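19 de outubro de 2018

Amaciamento de couro curtido ao vegetal – lote Aoun

Retomo as anotações de junho. As peças do lote Aoun continuam rígidas na dobra, sobretudo junto à costura. A emulsão Stotura penetrou mal no lado da flor; no carnal, absorção uniforme.

1. Limpeza
Escova seca, depois pano com sabão neutro diluído. Secagem à sombra, 6 horas. Não usar a estufa: no ensaio anterior a flor abriu fissuras.

2. Aplicação
Duas demãos finas de Ristus, intervalo de 5 horas. Excesso retirado com pano de algodão. A segunda demão escureceu o tom mais do que o previsto – anotar na ficha de cor.

3. Flexão
Ensaio de 2.000 ciclos no provete de referência. Sem fendas visíveis à lupa. Perda de brilho ligeira na linha de dobra. Falta repetir com o provete sem gordura.

4. Manuseamento
Luvas em todas as peças já tratadas.

Luvas brancas na primeira; couro castanho dobrado, com a costura à vista, na segunda.
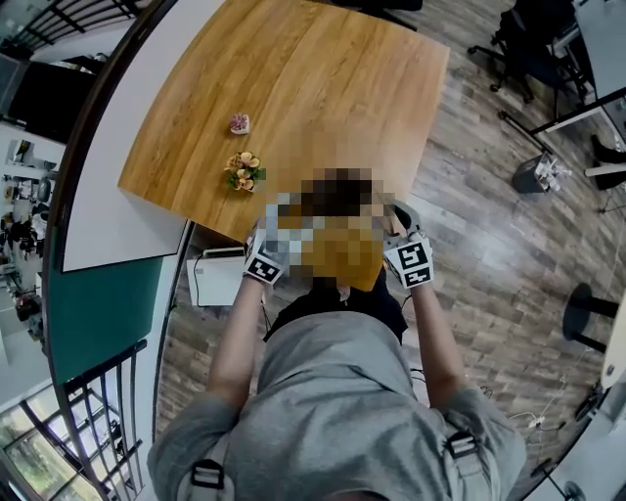
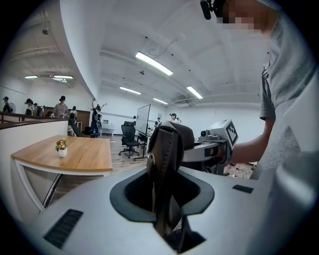 5. Pendentes
Pedir mais Ristus. Medir a espessura na dobra após 7 dias. Passar os valores para a pasta Drivel.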